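Rondar: rehearsal recordings for two accordions

3 min read

Hi! This is the data card for Rondar, the pile of rehearsal takes our little folk band Gornel has been hoarding since February. I finally cut it all up and labeled it, so please use it (and tell me what you make with it!).

There are 553 clips in the folder. 510 of them have tempo and key labels, and the rest are mostly us tuning up or arguing about the bridge. Clips are mono WAV files, named by tune and take number. 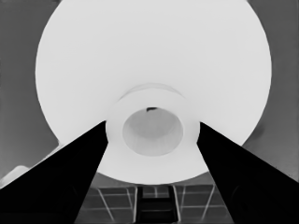

*Pale disk with a raised collar, rendered.*

The labels live in `takes.csv`. If the key column says "?", I couldn't decide, and a second listen didn't help. The Begović waltz is the worst for this – it wanders all over the place and I love it.

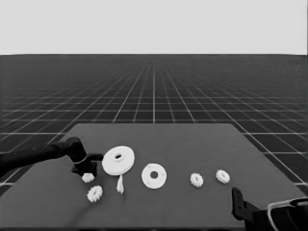 By Darren Pickering | April 9, 2019

Known problems: the left accordion is louder on everything from the first session, and takes 2 and up of "Nastotix" have a hum at the bottom. I left it in. Filter it if you like, but please keep the originals next to your cleaned copies.

Free for study and for fun. If you want to put a clip on a record, write to me first.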